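The Kindden Hall Benefit

The amplifier drew 40 watts at idle and Majdi Darwish wrote the number on a strip of tape and stuck the tape to the lid. He had been doing this since the second rehearsal. Every device on the stage at Kindden Hall now carried a figure, and the figures added up to less than the circuit would bear, which was the purpose of the exercise.

Hanan Geagea sat on the edge of the stage with her shoes beside her and watched him work.

"You could play something," she said. "The oud is tuned."

"It was tuned at four. The heating came on at five."

She took it out of the case and tried the top course. It had gone flat by a margin she could hear and he could measure. He held out the meter. She ignored it and turned the peg.

The concert was for the school at Yammine, where the roof over two classrooms had failed in the spring. The old band had been asked to re-form for one night. Of the original five members, three could be found. Majdi Chidiac had driven up from the coast with his percussion in the back seat. To avoid confusion he was called Chidiac and the other Majdi was called Majdi, an arrangement dating from their first year together, when a promoter in Osow had paid the wrong one.

"Who has the running order?" Chidiac asked. He was fitting a new skin to the smaller of his two drums and did not look up.

"Kirsty has it."

Kirsty Inskip had the running order, the seating plan, the license and the key to the side door. She came down the center aisle with all of it in a plastic folder. She had managed halls for most of her working life and spoke to musicians in the tone she used for electricians.

"Doors at seven," she said. "First set at seven thirty, fifty minutes. Interval, twenty minutes. Second set, fifty minutes, and the school's film goes before the last song. There are 923 seats. We have sold all but 144, and I expect to sell those at the door if the rain holds off."

"And the singer?" said Hanan.

Kirsty turned over a page. "The singer is listed as to be confirmed."

The singer was Otis Mahmoud. He had left the band after the tour of the northern towns, by letter, and had not sung in public afterward. He now repaired pumps in Jamov. Majdi had written to him in September, setting out the date, the fee (none), the travel arrangements and the key of each song. He had lowered four of them by a whole tone, on the assumption that a voice drops with age, and had said so. No answer had come.

"We have eleven songs," Majdi said. "Six work as instrumentals. Two can be sung by Hanan."

"One can be sung by Hanan," said Hanan.

"That gives seven. At an average of six minutes, forty-two minutes. We would be short by nearly an hour."

"You can talk between songs," said Chidiac. "People like it when you talk."

"They don't."

"No," Chidiac agreed. He tapped the new skin with one finger, listened, and loosened it a quarter turn.

They ran the first instrumental. It was a slow piece in ten, written by Hanan on a bus, and it depended on the drum entering late. Chidiac entered late. Majdi, on keyboard, held the low note under them and watched the needle on the mixing desk move within its range. When they reached the place where the voice used to begin, all three played more quietly, as they always had, and left a gap of eight bars with nothing in it.

"We should fill that," said Majdi.

"With what?"

He thought about it. "I could move the oud line up an octave and bring it forward four bars."

"Try it," Hanan said, in a voice that meant she would not.

They tried it. It was correct. Kirsty, who had been counting programs in the third row, stopped counting and then started again from the beginning.

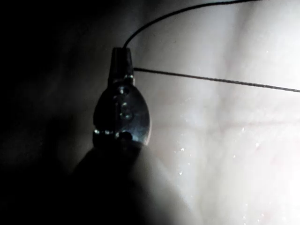
At a quarter past six the side door opened and a man came in carrying a canvas tool bag. He stood for a while under the exit sign. He was heavier than he had been and his beard was gray, and Majdi took him at first for the person who had been called to look at the heating.

"It's the valve in the basement, if you know where that is," Majdi said.

"I can look at it," said Otis Mahmoud. "Do you want it done before or after?"

Hanan put down the oud. She walked across the stage in her socks and held him by both arms and said several things quickly in Arabic, not all of them polite. Chidiac raised one stick in greeting. Majdi looked at the running order.

"You didn't reply," he said.

"I replied. I sent it to the address in Osow."

"I left Osow nine years ago."

"You put it at the top of your letter."

Majdi considered this. He had used an old template. He took out his pen and made a note.

"The keys," said Otis. "You lowered them."

"By a whole tone. Four of them."

"Put them back."

"There's a risk in the third song. The top note is sustained for two bars."

"I know where the top note is."

There were forty-five minutes until doors. Kirsty found a microphone and a stand, and Majdi plugged it into the last free channel, measured what it added, and wrote the figure on tape. Otis put his bag behind the curtain. He asked for water without ice. He asked whether the school's roof was to be tile or sheet metal, and Kirsty, who had the builder's estimate in the folder, told him sheet metal, and he nodded as if that had been bothering him on the train.

They ran the slow piece again. Hanan played her line where she had written it. The drum came in late. At the place where they always dropped in volume they dropped, and the gap opened, and Otis stood in it with his eyes shut and did not sing for the first bar, or the second.

He came in on the third. His voice had a rough edge at the bottom that was new, and the pitch was a little under for the first phrase and then was not. The needle on the desk went past the mark Majdi had drawn for it. Majdi had his hand on the fader. He left it where it was.

When they had finished, Kirsty said the queue had reached the corner and would they please clear the stage.

"You were two bars late," said Majdi.

"Was I?" said Otis. He picked up his tool bag and went to find the stairs to the basement.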